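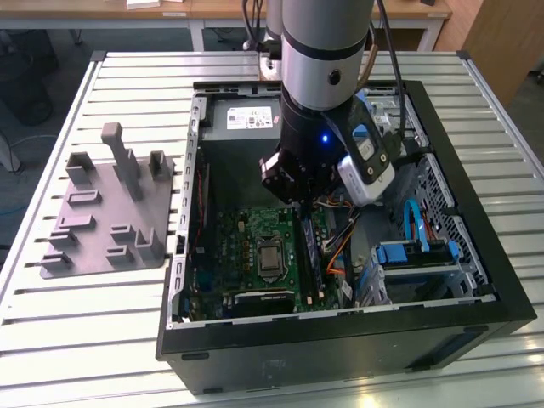
Repair Data Should Come With the Product

Ilse Janssen

The argument about the right to repair is usually held over spare parts. Parts matter, but they are the easier half. A part can be copied, salvaged or bought second-hand. A service manual that was never released cannot.

I maintain office equipment for a small firm in Stutthorpe. Last April I had a Lekov label printer on the bench with a worn feed roller. The roller was in stock. The procedure for resetting the feed counter was not published, and the printer would not run without it. The supplier, Prendergast, quoted 300 pounds for a visit. The reset took their engineer two minutes.

Manufacturers give safety as the reason for keeping such documents closed. I find this weak. A person who opens a mains-powered device without a wiring diagram is at greater risk than one who has it. The diagram shows which capacitors hold a charge and which screws carry the earth bond. Withholding it does not keep the lid shut.

A desktop computer is still a fair model of how things could be. The side panel comes off, the power supply has its ratings printed on a label, and most faults can be traced by swapping one unit at a time.

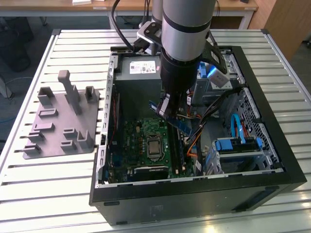
What should be required

Three documents would cover most work: an exploded drawing, a list of fault codes, and the reset procedure for every counter or lock. They should be free to download for the life of the product and 6 years after the last sale. Undeo already does this for its shredders — the files are plain, badly scanned in places, and perfectly usable.

Cost is not a serious objection. The documents exist, as the firm's own engineers work from them.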